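Stiltden is hiring teleoperators for the Jomwood project, a grocery picking program now in its second phase. The work is full shifts of showing a two-armed robot how to handle produce: reaching into a crate, taking hold of something, moving it, letting go cleanly. You drive both arms and both hands yourself from an operator station. Every run you complete is recorded and used for training. 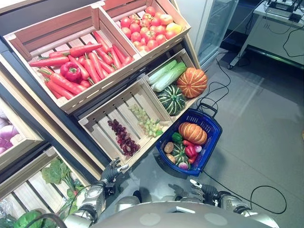
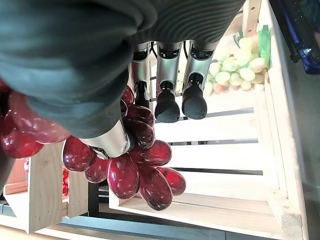
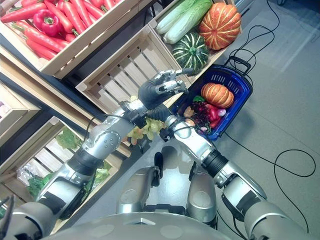
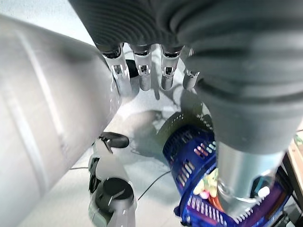 We have 16 openings on the day and evening shifts. No robotics background is needed. People who have done well in this job before came from kitchens, sewing shops, warehouses, dental labs and one piano repair business. What they had in common was patience with small movements.

## What you'll do

- Run assigned pick and place tasks from a written task card, start to finish, at a steady pace.
- Repeat the same task many times with small changes in where things sit.
- Mark each run as good, bad or unsure before starting the next one.
- Reset the display and the basket between runs.
- Write a short note when a hand, a joint or a camera view isn't acting right, and stop until a technician has looked at it.
- Join a 15-minute review at the end of the shift, where the team watches a few runs together.

Some tasks use both hands at once. Others ask you to hold one arm still while the other works, and most new operators find that harder. Grapes take longer to learn than anything else on the card.

## What we need from you

- Age 18 or over and able to work in the US.
- Good eyesight, with or without glasses, and normal depth perception.
- Comfortable sitting or standing at a station for up to 50 minutes at a stretch. Breaks are scheduled and paid.
- Able to lift 25 pounds.
- Able to read task cards in English.
- No history of severe motion sickness. Operators look through the robot's head and wrist cameras for much of the shift, and a few people can't get used to it.

Left-handed applicants are welcome. The controls are the same on both sides.

## Training

Training lasts 19 paid hours, spread over your first week. You begin with single-arm reaching, move to two-handed work, and finish with a supervised session on live tasks. To be signed off, you need to complete one full task card without a technician stepping in. If you don't pass the first time, you can try once more the following week.

Operators from phase one recorded almost 565 usable runs each. We don't set a daily quota, and a slow clean run is worth more to us than a fast one that has to be thrown out.

## Pay and hours

Pay is $395 for each two-day block, training included. Shifts run from 7:30 a.m. to 3:30 p.m. or from 2 p.m. to 10 p.m. You choose one and keep it for the length of the contract, which runs through April. Swaps are possible with a day's notice.

Hiring and payroll are handled by Baumgartner Staffing. Your contract will be with them, and your daily supervisor will be from Stiltden.

## Where

The site is on the ground floor of the Grollier building, rear entrance. Parking is free and there is a bus stop across the street. Wear closed shoes — sandals aren't allowed on the robot floor. Lockers are provided for phones and bags.

## How to apply

Send a resume or a half-page letter about work you've done with your hands to Baumgartner Staffing, with "Jomwood operator" in the subject line. Say which shift you want. Applicants we'd like to meet will be asked in for a one-hour tryout at the station, paid whether or not you're hired.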